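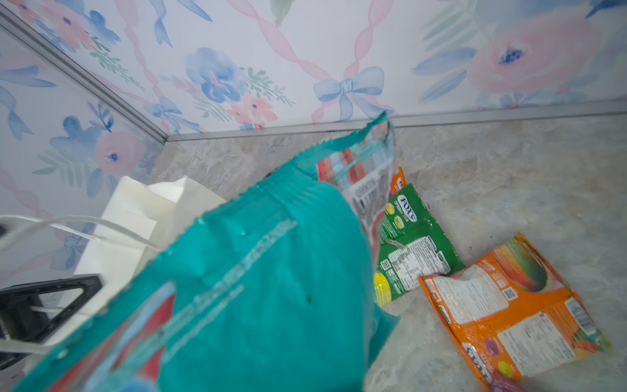 Rumier is a payroll and bookkeeping firm for small businesses, mostly stores, restaurants and trade contractors. We run the pay, file the payroll tax returns, reconcile the bank accounts and get the books ready for whoever prepares your year-end taxes. We also take the small stuff. If a receipt covers a teal snack bag and a green bag of Fox's candy for the front counter, it gets a code and a place in the ledger like any other purchase, and the receipt is stored with the entry. Owners who come to us from a shoebox system usually have a few hundred of these.

How we started

Tiziana Carbone opened the firm in Flindbridge after working in the payroll department of a building supply company. Her first clients were subcontractors who had been paying their crews by hand and filing late. Hường Đào joined to take over the bookkeeping side and is now a partner. She set up the monthly close we still use, and she reviews every new client's chart of accounts before we enter anything in it.

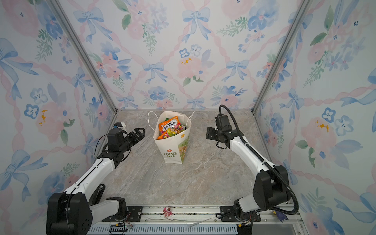
"LOVE LIFE" paper shopping bag, with green and orange flowers

What we do

Payroll can be weekly or every two weeks, with direct deposit or printed checks. A weekly client gets 52 pay runs in a normal year, and the price we quote covers all of them, including the ones that fall on a holiday week. Quarterly filings and year-end wage forms are part of the same fee.

Bookkeeping is done monthly. You send us statements and receipts by the 4th and we send back a profit and loss report, a balance sheet and a list of questions. The list is often the longest of the three in the first couple of months - mostly transfers between accounts and card charges with no paper behind them. Please answer it. We don't guess at expenses, and anything left open goes to a suspense account until we hear from you.

We don't prepare personal tax returns or give investment advice.

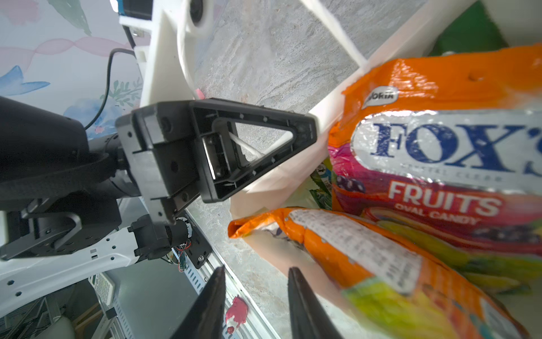
Black gripper fingers over a gray marbled surface

Our offices

The main office is on Longo Street in Flindbridge. We opened a second one in Clavness in May, so there are now two places to drop off paperwork. Both have a locked mail slot for after hours. Files are shared between the offices and you can use either one.
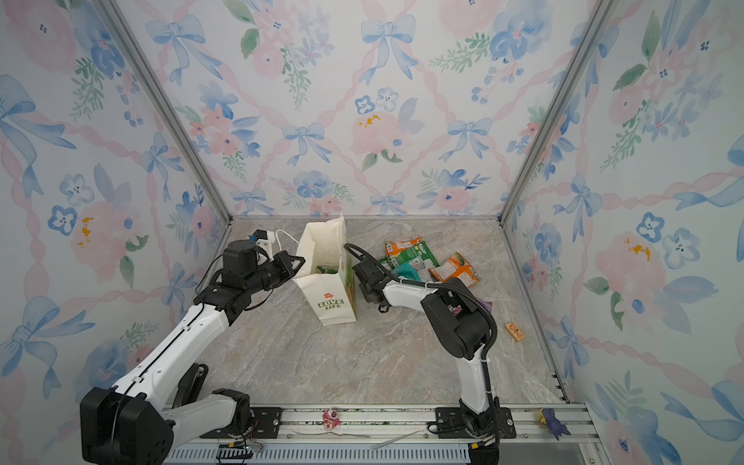 Clavness handles most of our restaurant accounts, including tip reporting and split shifts. If you are moving over from another provider, plan on roughly four weeks before the first live payroll. We ask for your prior wage records, your state account numbers and a signed authorization, and we run one test payroll next to your old one before switching.

Working with us

Fees are fixed by the month and set out in an engagement letter. Either side can end the agreement with 30 days' notice, and your records go back to you in a format other software can open. New clients can call either office or use the contact form.

Page last updated 6/23/17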